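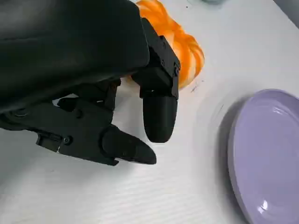
July - by Mitsuko Hamada
Filed under: Student Projects / Product Design Year 2

Project report: ribbed shapes and grip

Group: me, Jawad Orakzai, Lawal Okonkwo. Tutor Mark Anthony Dizon.

Question we started with - do ribs make a rounded object easier to pick up off a flat table? Jawad's gran has trouble with smooth jars, so that was the starting point. We called the project Ravberg, no real reason, it was on the list of free folder names.

Method
Objects on a white tabletop, one at a time. Smooth ball, shallow ribs, deep ribs. The deep one is orange and pumpkin-ish, lots of lobes. Everyone who took part picked each one up with their usual hand, put it down, scored it for comfort. 19 people in the end. We wanted more but the Sunday session clashed with the open day.

Scores went into one sheet - 291 entries after we took out the blanks. Lawal did the sheet, I did the typing up, so any wrong numbers are probaly mine.

What we found
Deep ribs scored best for feeling secure. Not best for comfort though. Several people said the fingertips drop into the grooves and you either like that or you don't. Shallow ribs came out in the middle for everything, a bit dull to write about. Smooth ball worst when lifted from above, fine from the side.

Shadows in the grooves also made the deep one easier to judge by eye, according to two people. Didn't test that. Should of had a question on it.

Problems
- objects not the same weight
- comfort scale too vague, 1 to 5 with no labels
- table wiped between some people but not all

Next term
Same weights, proper labels, lids instead of balls. Eliseo Cisneros has offered us the lathe for the lids.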